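Home | Posts | Notes | Contact

Two Hand-Held Grippers, Compared

September 24, 2018

For the past several weeks I have been comparing two hand-held grippers under evaluation at Huerta: the Prutudel and the Verkard. The purpose was to decide which pair should be ordered for the coming season. The opinions below are my own.

Each pair was used for the same set of table tasks, 157 trials in all. The tasks included folding, stacking, and wiping a bottle held in the opposite hand. Elvia Xolalpa carried out half of the trials so that the results would not depend on one person's habits.

The wiping task proved the most useful. One hand must keep the bottle steady at an angle while the other controls a soft cloth, and any weakness in the grip becomes apparent quickly.

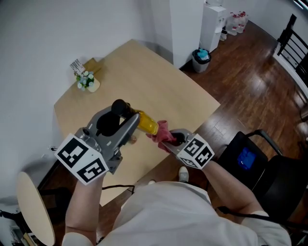
Wiping task: bottle in the left gripper, pink cloth in the right.

The Prutudel closed more smoothly and required less effort at the trigger. After 18 trials without a break, neither of us reported a tired hand. The Verkard held thin cloth more firmly, but its spring is stiff, and Elvia asked to stop early on two occasions.

Tracking was acceptable with both. The marker cubes were lost most often when the wrists crossed, and a change in how we stood corrected much of this. Cable length remains a concern. I would request a longer cable with either product.

The Liltico controller was used throughout and restarted once without warning. I have reported the fault and am awaiting a reply.

My recommendation is the Prutudel, with a set of softer finger pads to be tested in April. Readers who have used the Verkard with a lighter spring are invited to write to me.

Xóchitl Solís

4 comments | 18 shares

Contact | © 2018 Xóchitl Solís. All rights reserved. | Back to top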